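Wiping Down Pale Matte Surfaces Without Leaving Streaks

I love a pale matte finish, I really do, but my goodness it shows everything. Dark wood forgives you. Light gray waits until the sun comes in sideways and then lets you have it!

For the longest time I thought I needed a stronger cleaner, so I bought a few (the Deltport spray smelled nice, I'll give it that). What I needed was a lot less of it.

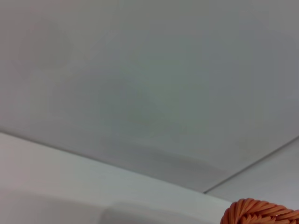
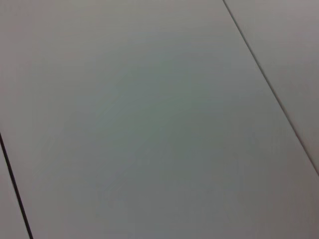

Santosh Sachdeva

Faint swirls like the ones across the middle of the big panel in the second photo are easy to miss from straight above. Get your eye down low and look across the surface — you'll spot them in a second.

My routine goes like this. One drop of dish soap in a bowl of warm water, cloth wrung out hard, and long straight strokes from one side to the other. No circles! Then a second cloth with plain water, same direction, and a dry one right behind it.

Seams get their own turn. I fold the cloth over a butter knife (a dull one, please) and run it along the line once, then dry it the same way so no water sits in there.

Skip the fabric softener when you wash your cloths, too. Mine smeared for weeks before I figured that one out — 8 cloths, all of them useless until I'd run them through a plain hot wash.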